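Rurholm shops told to take back old phones

Shops in Rurholm must accept old phones from August, whether or not the customer buys anything. Councillors passed the rule after a survey of 400 households found 300 keeping at least one dead handset in a drawer, usually beside the takeaway menus.
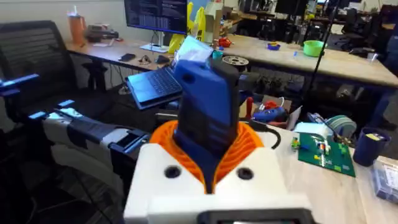 A blue object resembling a phone, held between orange fingers.

Neighbouring Lorkholm has had a collection box for 4 years. It has gathered 30 phones and a great many sandwich wrappers.

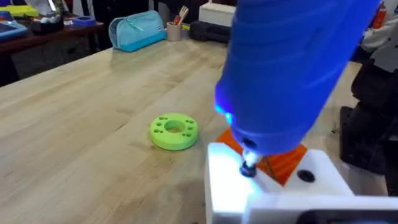 Shops that refuse will get a letter. Those that refuse again will get a second letter, in firmer language.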